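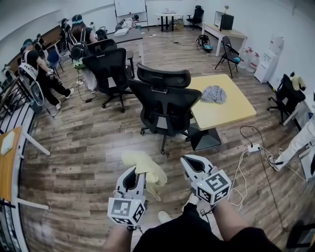
Sundach had us in on Wednesday, 26 August 2020, to see how the training floor has changed. Osvaldo Pace met us at the stairs and took us through in two groups.

The work is done with a pair of hand-held grippers. You pick up a cloth, carry it to a table, fold it, put it down and go again. The recordings go to the Drarura folding line, which handles the firm's laundry contracts.

Most of the people on the floor used to fold by hand at the Wisley site. Vittoria Farina did it for nine years. She said her shoulders are better now but the days feel longer, and she misses having a radio on. A shift is 40 minutes on and a break, which the staff asked for after the first month.

Pay stayed the same. Job titles didn't, and two people left over it. Osvaldo was fairly open about that. Wisley still folds fitted sheets by hand, as the line can't manage them yet.

I had a go with the grippers. They're lighter than I expected, but I dropped the cloth twice and my fold came out crooked. Vittoria's took her a few seconds.

Tea was downstairs afterwards. The next visit is in September, at the Javier depot, and parking there is on the street only.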